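Pour des terrains d'entraînement cyber réellement ouverts

Tribune de la rédaction de Ploleo

La formation à la défense informatique souffre en France d'un paradoxe que les établissements connaissent bien. Les référentiels insistent sur la pratique, les employeurs la réclament dès l'entretien d'embauche, et l'essentiel des heures reste pourtant consacré à des supports projetés. Les plateformes d'exercice existent. Elles sont souvent réservées à ceux qui disposent déjà d'un contrat, d'une convention ou d'un parrainage.

Nous défendons ici une position simple : l'accès à un environnement d'attaque et de défense devrait être considéré comme un équipement pédagogique ordinaire, au même titre qu'un laboratoire de chimie ou qu'un atelier de mécanique. Un lycée professionnel ne demande pas à ses élèves d'apprendre la soudure par correspondance. On ne voit pas pour quelle raison l'analyse d'une intrusion devrait s'enseigner autrement.

Le cas d'Ezeani mérite d'être examiné. Cette plateforme mutualisée, ouverte il y a 3 ans, accueille aujourd'hui 223 comptes d'apprenants répartis entre des écoles, des collectivités et des demandeurs d'emploi en reconversion. L'inscription y est gratuite. La contrepartie est connue de tous : aucune garantie de disponibilité, des machines remises à zéro sans préavis et une assistance limitée à deux plages hebdomadaires. Certains établissements y voient un obstacle rédhibitoire. Nous estimons au contraire que cette franchise est préférable à la promesse, fréquente chez les prestataires commerciaux, d'un taux de service de 100 % dont les conditions particulières annulent la portée.

Il convient toutefois de distinguer les usages. Une séance de découverte supporte une interruption ; un examen certifiant ne la supporte pas. C'est pourquoi les responsables pédagogiques devraient réserver des environnements dédiés aux évaluations, et accepter d'en payer le coût réel. La société Kevton facture ce service à la demi-journée, ce qui nous paraît sain : la dépense est visible, limitée dans le temps et rattachée à un besoin précis. L'abonnement annuel global, à l'inverse, entretient une confusion entre ce qui est utilisé et ce qui est simplement payé.

La question du matériel est trop souvent écartée de ce débat. Un terrain d'entraînement entièrement virtuel prépare mal aux systèmes industriels, aux automates, aux capteurs et à tout ce qui relie un réseau au monde physique. Le programme Besosness a eu le mérite de rappeler que la sécurité commence par la compréhension de l'objet que l'on protège, de ses commandes et de ses branchements.

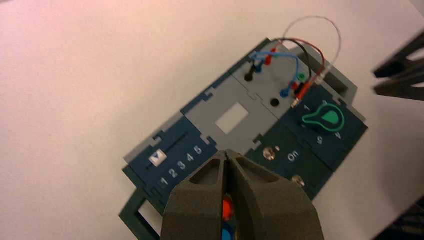
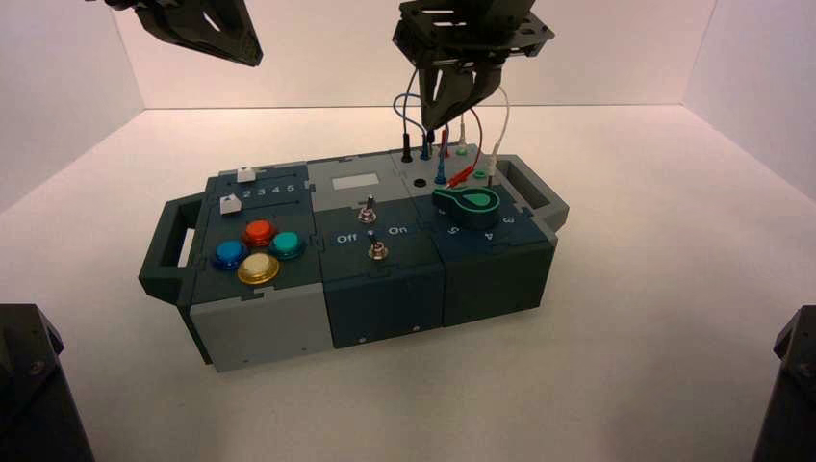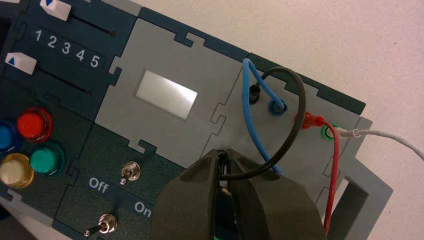

Reste la gouvernance. Une plateforme ouverte attire des publics que l'on ne choisit pas, et il serait imprudent de prétendre que le risque de détournement est nul. Une charte signée, une journalisation conservée pendant toute la durée de la formation et une procédure d'exclusion écrite suffisent dans la plupart des cas. Les dispositifs plus lourds, tels que l'enquête préalable ou la validation hiérarchique à chaque session, découragent surtout les apprenants isolés, alors même que ce sont eux que les dispositifs publics déclarent vouloir atteindre.

Les arbitrages budgétaires des établissements seront rendus en décembre. Nous demandons que les crédits numériques comportent une ligne distincte pour l'entraînement pratique, séparée des licences bureautiques et du renouvellement des postes. Nous demandons également que tout environnement financé sur fonds publics soit accessible, hors périodes d'examen, aux apprenants des autres établissements du même territoire.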